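九月的拆机台

来 Traltar 翻新车间第三年了，今年总算能写点让自己兴奋的东西。我们做的事情说起来很土：收旧台式机，拆开，测一遍，能用的内存、硬盘、电源分出来，该换的换，装好再卖出去。六月份，拆装线上的第一个机械臂工位开始试运行，到9月10日，经它手的机器刚好满900台。我在旁边看了整整一个夏天，越看越喜欢，所以有了这篇。

先说内存。以前我最怕的就是内存条，倒不是难，是多。一天下来两个大拇指的指腹都是木的，晚上回家拧瓶盖都要换手（我老婆可以作证）。现在机箱侧板一开，平放到铝条台面上，夹爪从上面伸下去对准插槽，旁边的灰色打印夹具板上架着内存条。夹具是我们自己画的，改了好多版，卡口松一点条子会歪，紧一点又夹不出来。最后那版是 Tia Bellamy 定的，她在手工台干了十一年，拿手一摸就知道差多少。画图的小伙子量了半天，她说"左边再放一点点"，放了，好了！ 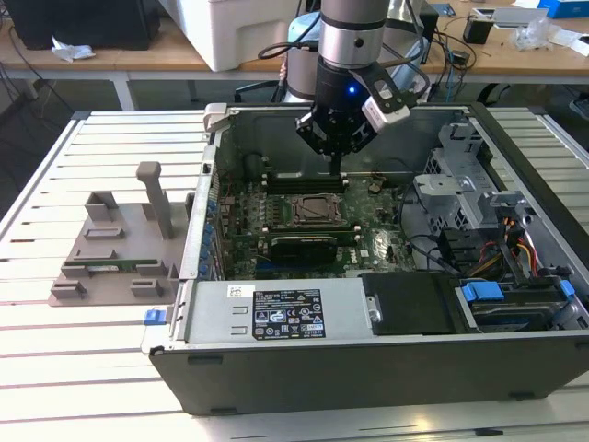

人去哪儿了

这是大家问得最多的问题，我也认真答一下。我们组没有少人，但每个人的活都变了。Tia 现在管夹具和异常件，插槽卡扣断了的、有人拿胶水粘过的、螺丝拧花了的，统统归她。她说比以前累脑子，不过肩膀好多了。我自己从拆机转去写动作流程，以前只会用表格，现在能看懂一半的日志，另一半靠问隔壁的 Ellwood 小组，他们脾气很好，问三遍也不烦。

也有不那么顺的。老同事里有两位不喜欢新节奏，觉得守着机器等它干完很别扭，手闲得慌。后来排班改成半天手工半天看机，别扭劲儿少了些，但我不想说问题都解决了，他们到现在还是更愿意自己动手。工资也重新谈过一轮，写流程的人加了岗位补贴，做手工的没加，这件事组里还在吵，我站在要加的那一边。

它眼里的机箱

我最上瘾的是看腕部摄像头的画面。人站着看机箱，一眼就知道哪儿是哪儿；镜头凑近了完全是另一个世界，大半个画面都是银色金属板，一道虚掉的深色宽带横过去，绿色的板子只在下面露出一截。左边的反光亮得发白，右边又暗下来。我头一回看的时候根本分不清上下，最后是靠电路板上印的那行"MVU_ISP"小字才找着北。

所以我现在对"让机器看清楚"这件事特别上心。旧机箱新旧不一，有的金属面亮得像镜子，有的蒙着一层灰，同一盏灯打过去效果完全不同。我们试过换灯的角度，试过加柔光片，Tusent 那批灯还算好用，可碰上特别亮的面还是会花。我攒了263张反光严重的截图，按机箱型号分了文件夹，没事就翻。同事笑我像集邮，随他们笑吧，里面有几张真的挺好看！

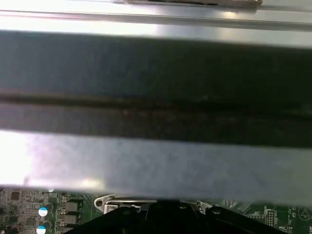 接下来想折腾的

电源线。内存条好歹是硬的，线是软的，每台机器的走法都不一样，有的还拿扎带捆死。我们打算先让人把线理到一边，机器再下手，分工分到什么程度合适，现在心里都没数。Tia 画了一个理线钩的草图，画在外卖单背面，已经贴到白板上了。

另外，Hitivel 仓库那边还压着大约370台没拆的，下个星期开始陆续往这边拉。谁家附近有收旧机器的，想过来看看的，留言告诉我，我带你在台子边上站一会儿，记得穿包脚的鞋。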